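Dining table feels wrong in our kitchen – leave the gap empty or fill it?

Posted in Home & Rooms > Kitchens and eating areas

Mihret Alemneh
February, early evening

Hello everyone, I've been reading this board for ages and finally have something to ask, so please forgive the length. My husband and I moved into my late aunt's house last fall, and with the house came her dining table. It is a great big dark wood thing, 74 inches long, and she loved it, and I love it too, mostly because I did every bit of my homework at it from second grade on. There was never any question of selling it.

The trouble is where it goes. The dining room has become my husband's office (he works from home and takes calls all day long), so the table has to live in the kitchen. The kitchen is a good size but it's long and the back door is at one end, and wherever I put the table something feels off. In the middle, we shuffle around it sideways carrying hot pans. Against the wall, we lose a whole side of seats and it looks like a counter in a waiting room. I've moved it so many times that my back has filed a complaint.

My sister says to push it all the way to one side and leave the rest of the floor bare. My mother-in-law says a bare floor looks like we ran out of money and I should put a rug and an armchair there. I can see both of their points, which doesn't help me at all. We have two kids who run through that room from morning to night, and a dog who sleeps wherever you need to step.

So I suppose what I'm asking is this. How much room do you really need behind the chairs? And would you leave the open part open or put something in it? I should also say that the table is much darker than anything else in the house, and I'm a little worried that it's going to look gloomy off on one side by itself. Thank you so much for reading all this!

4 people found this helpful to read

Riet Jansen
Member, Kitchens and eating areas

Oh, Mihret, I felt this one in my heart, because I've got my grandmother's table and I've built my entire life around the silly thing. Welcome to the board, and don't you let anybody talk you out of keeping it.

On the room behind the chairs, the rule I was taught is three feet from the edge of the table to the wall or whatever is behind it. That lets a grown person push back and stand up without doing a little dance. If people also have to walk behind someone who is sitting down, you want closer to four. If you can't get that on both sides, get it on one side and let the other be tighter, and put the kids on the tight side. They're small and they don't mind crawling out underneath, at least mine never did.

Before you move it again (please think of your back), get some newspaper and tape the sheets together until you have the shape of the table, and lay that on the floor. Put the real chairs around it. Then leave it there for a couple of days and live with it. You'll feel ridiculous stepping around newspaper and you'll learn more than you would from any drawing. We did this when we redid our place and discovered that the spot I was dead set on would have blocked the oven door every single time.

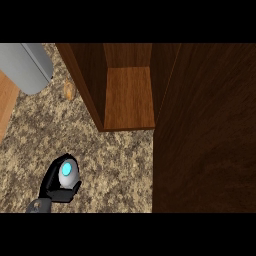 I'm with your sister about the bare floor, by the way. A room where people cook and run and let the dog out needs one good clear path, and with a back door at the end, yours is already telling you where the path goes. Let it go there. I lived with a rug in my kitchen for one winter and it was nothing but wet corners and crumbs, and my youngest went flying on it with a bowl of soup. If your mother-in-law needs something to look at, hang a picture on the long wall, or put a narrow bench under the window where people can sit and pull their boots off.

As for the gloom, dark wood is only gloomy when the light is in the wrong place. You'll probably find your ceiling light is in the middle of the room, and once the table moves over, the light is shining on nothing and the table is sitting in the shade. You can swag the light over with a longer cord and a hook, and it costs very little. Use a warm bulb and hang the bottom of the shade thirty inches or so above the tabletop. Mine is a plain cream shade from Olline, and I've had it so long that I've washed it twice in the bathtub. And put something pale on the table, a runner or just a big light-colored bowl, so your eye has somewhere to land.

One last thing and then I'll let you get on with your evening. Put felt under the legs of both the table and the chairs. A heavy table wanders a little bit every day with kids leaning on it, and if your floor is stone or tile the noise of bare chair legs will drive your husband right out of his office. Buy the thick kind that screws in if the wood can take it – the stick-on ones come off in a month and then the dog eats them.

Do come back and tell us where it ended up!

7 people found this helpful

Serena Marras

rug. get a rug. washable one. ours is a Caltau and it goes in the machine and comes out fine, looks way cozier than bare floor

Zdislava Gajdoš
Member

I agree with nearly everything Riet said, and I'd only add a small warning about the swag hook, which is that you need to find the joist first. My brother-in-law put ours into plain drywall and it stayed up very nicely until Easter dinner.

Also, Mihret, check whether your table comes apart in the middle. A lot of those older big ones have leaves, and people forget because the table has been left open for thirty years. Get down underneath with a flashlight and look for a metal catch or a pair of wooden runners. If you find them, you could close it up for everyday and open it when family comes, and then half your trouble is over. The leaves can go flat under a bed wrapped in an old sheet. Don't stand them up in the garage, they warp. If the runners are stiff, rub a candle stub along them and work them back and forth, and go easy, with one person at each end.

Mihret Alemneh

Thank you all, you are so kind. I went under with a flashlight and there IS a catch! It's painted shut, so that's my project for the weekend. The newspaper is down in the meantime and the dog is asleep on it.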